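# Teaching by hand, week 4

Hae-won Na kept telling me to slow down, and of course she was right. When I steer the gripper remotely I rush the part I find easy, and then the arm learns to rush it too!

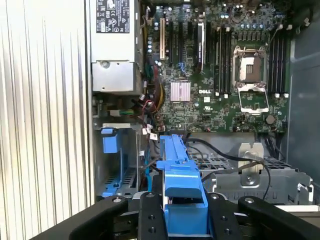 So this week I went back to plain old practice inside the Dell tower, grabbing the blue carrier and guiding it along at a speed my grandmother would approve of. I redid two whole sessions that way (tea going cold beside me, as usual). My wrists are happier, and my fingers have stopped clenching the controls. Next I want to try the cables, which scare me a little, so I'm saving those for a quiet morning.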